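Capsule machine putting out short, pale shots, and a puddle in the tray
Coffee Gear Forum > Capsule and Pod Machines > Troubleshooting

drydock_ellis
Machine is a Perkska capsule unit, white body, side tank. Bought used in December. For the past two weeks the volume in the glass has been well under the programmed amount, and the color is pale. Same capsules as before, same glass.

What I have done so far:
Descaled once with Flindirlow liquid at the dose on the bottle.
Reset the volume to factory default.
Removed and reseated the tank.
Tried two capsule types, same result on both.

The pump sounds normal to me. Tank level drops by more than what ends up in the glass, so water is going somewhere. Table under the machine is dry when I lift it.

quillback
How much is ending up in the glass? "Well under" covers a lot. Weigh it.

drydock_ellis
Programmed for 60 ml. Kitchen scale gives me 18 g on the worst one. The tank was filled to the same line before each run.

quillback
Then the missing water is in the drip tray or the used capsule bin. The bin sits behind the grate on that model and people forget it holds liquid. Pull both and measure what is in them.

Post photos of the setup too, including wherever you put the glass down afterwards.

drydock_ellis
Photos of the table. The blue tray is a Cavisow serving tray I use as a landing spot for the glass and wet parts. Capsules go on the wire stand.
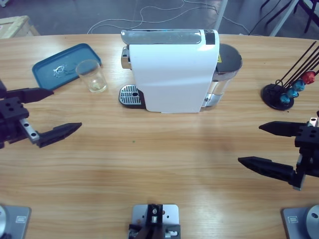
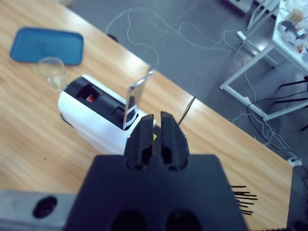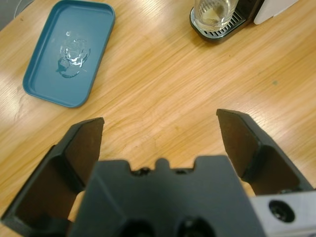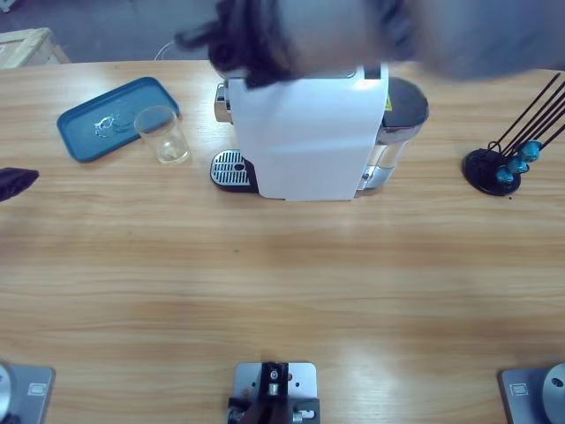 Bin and drip tray measured. The bin had most of the missing water in it. The drip tray had a little. So quillback is right about where it goes. What I don't know is why.

haldane_m
Worn capsule seal. When the seal around the brew chamber stops closing on the rim, water takes the outside path, runs around the capsule and drops straight into the bin. You get a weak short shot because only part of the water passes through the coffee. Very common on used machines. The seal is a rubber ring, Quansah sells them. Get the one with the lip.

quillback
Possible, but I would not order parts yet. A partly blocked piercing plate does the same thing. Pressure goes up, and the water leaves by whatever route is easiest. One descale on a used machine of unknown history is not enough to rule that out.

haldane_m
Descaler does nothing for coffee oil on the plate. If it is the plate he needs a brush and detergent.

quillback
Agreed on the brush. I said blocked, I did not say scale.

tarnpike
Check the capsule after it ejects. Pierced evenly and the foil side domed out means pressure was reached. Wet on the outside with mostly dry grounds inside means bypass. Takes a minute and costs one capsule.

Also run one cycle with no capsule and the lever closed. If you get full volume in the glass, pump and lines are fine and you can stop thinking about scale.

drydock_ellis
No-capsule cycle: full volume, 60 g on the scale. Repeated it, same.

Ejected capsule: wet on the outside, grounds dry on one side when cut open. The piercing looks even.

tarnpike
Bypass, then. Seal or plate alignment. Pump is fine.

old_gasket
Different question. Do you rinse the glass before you put it back under the spout? Leftover liquid will throw off your weights. Tare it every time.

drydock_ellis
Tared every time. Glass was emptied and dried for the measured runs.

old_gasket
Fine. I would still move the tray farther from the machine. Water pooled next to an appliance with a cord is a bad habit.

quillback
The tray has a rim, that is what it is for. Leave it where it is.

haldane_m
Back to the seal. Part number ends in 279 on the later Perkska bodies. Earlier ones take a flat ring and the two are not interchangeable, whatever the listing says. Look at the old ring before ordering. To remove it, lever fully open, unplugged, machine cold, use a plastic pick. Do not use a screwdriver. The groove is soft and a scratch there leaks forever.

quillback
Clean the groove and plate with a brush first, run five capsules, weigh them. If still short, order the ring.

drydock_ellis
Brushed plate and groove. A fair amount of brown residue came off. Five runs since: the first three improved, the last two dropped again. Color still pale.

Old ring is out. It has a lip, and the lip is flattened along one side, the same side where the grounds stayed dry. Ordered the 279 from Quansah, due Saturday.

quillback
That settles it, seal. I was leaning toward the plate.

tarnpike
When you fit it, wet the ring with plain water, no grease. Then flush 600 ml through before drinking anything, new rubber has a taste. Reset the volume setting afterward as well, since you changed it while the old seal was leaking.

old_gasket
Food-safe silicone grease is fine on that ring. I have used it for years.

tarnpike
It migrates onto the capsule rim. Water is enough.

drydock_ellis
Will use water. Weights to follow once the ring is in.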